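# Trovel - two-handed cloth folding, built at home

Trovel is a pair of hand-held grippers and the recordings made with them, all put together in a spare corner of a flat and one shared workshop. The goal is a small arm that can fold household cloth on a bed!
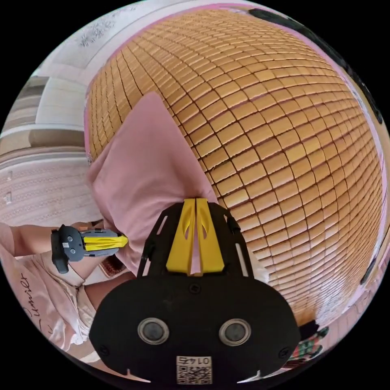 I started with cloth for a simple reason: it's hard, and there's plenty of it in the house. A mug has the same shape every time you reach for it. A towel never does, and I've had more fun with that problem than with anything I've built in years. Version 1 of the recordings is finished, version 2 is under way, and this file covers both.

## What's in the repo

- `hardware/` - printable parts for the fingers, the slotted bracket and the rear plate
- `firmware/` - code for the Fonov board that reads how far the fingers are open
- `episodes/` - the recordings, one folder each
- `notes/` - my build diary, very untidy, read at your own risk
- `tools/` - scripts for trimming, syncing and checking episodes

## The grippers

There are 2, one for each hand. The fingers are printed in yellow, and I've stuck with yellow through every redesign as it shows up well against most bedding. The finger files come in two stiffnesses. Try the soft one first. The stiff one pinches thin cotton better but it drags on thick towelling, and I've pulled a few loops out that way (sorry, towels).

The bracket has long slots down both sides to save weight. After a long session you'll be glad of every gram! Print it standing up if your printer will let you; flat prints split along the slots.

Screws on the rear plate want to be snug and no more. I cracked 11 plates before I bought a proper small driver.

## The recordings

| | v1 | v2 (so far) |
|---|---|---|
| Episodes | 40 | 31 |
| Hands | both | both |
| Surfaces | beds, workshop bench | beds |
| Cloth | towels, pillowcases | towels, pillowcases, napkins |
| Finger opening logged | yes | yes |
| Wrist motion logged | right only | both |

An episode starts with the cloth dropped any old how and stops when both hands have let go. Failed folds stay in, marked `outcome: missed` in the episode file. Please don't filter them out before you've looked at a few - some of the best recoveries are in there, where one hand holds a corner down and the other goes back for a second try.

Surfaces matter far more than I expected. A plain sheet moves with the cloth, so the two slide along together and the pinch comes up with a bit of both. A tiled bamboo mat stays put, and the fingertips can get under an edge much more cleanly, but the tips also like to catch in the seams. Come in at a low angle and it mostly goes away.

## Getting started

1. Clone the repo and run `tools/setup.sh`.
2. Print the parts and flash the board.
3. Run `tools/zero.py` with the fingers fully closed, then again fully open.
4. Record a short test and play it back with `tools/play.py`.

If the opening trace is upside down, you've swapped the two zeroing steps. I do this all the time.

## The arm

The arm side is called Zikent and lives in its own repo. It's slow and a bit wobbly at the elbow, but in January it folded a hand towel in half from a flat start and I shouted loudly enough to bring people in from the next room. Crumpled starts are still beyond it. The v2 wrist data should help, as the left hand does most of the steadying and v1 only knows about half of that story.

## Known problems

- Sync between left and right drifts in long episodes. `tools/sync.py` fixes most of it.
- Bright window light washes out pale cloth. I draw the blinds now, but much of v1 was recorded without.
- Episodes made with the old Sun battery packs have short gaps in the finger trace, tagged `gap: true`.
- Labels for fold type are my own and not always consistent. "Half" and "long half" get mixed up in v1.
- Everything was recorded by adults at home or in the workshop, so the range of hands and rooms is narrow.

## Use and sharing

The code is MIT, the recordings are CC BY 4.0. If you print a pair and record your own cloth, open a pull request with a single episode first so we can check the format together. Fitted sheets are especially welcome - I haven't dared try one yet.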